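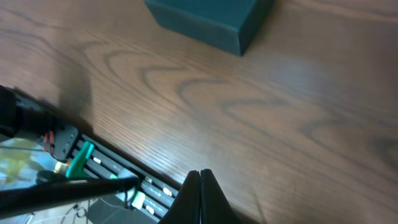
Police hold 2 over warehouse break-ins in Monberg

6 Jul 2021

Two men were arrested early Tuesday after a string of break-ins at storage units on the east side of Monberg, police said. Both are in custody. No charges yet.

Officers were called to the Hemari depot on Crăciun Street before dawn when an alarm went off. The men were stopped in a van two blocks away, a police spokesman said. Inside: 11 power tools, copper cable and a set of bolt cutters.

Police beleive the same pair hit the Tendis furniture warehouse last week. Padlocks cut on three units there, stock gone. Tendis has not said what the loss comes to. The company did confirm it handed over security video.

A guard at the depot was treated for a cut hand and sent home. No other injuries.

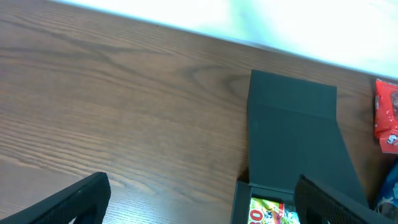
Owners asked to check units

Renters at both sites should check there units and report anything missing by the end of July, police said. Bring receipts or serial numbers if you have them. So far 77 items have been reported stolen, mostly tools and small appliances. Some already turned up at a secondhand store in town.

Crăciun Street was closed for part of the morning, now open again. The men are expected in court later this week.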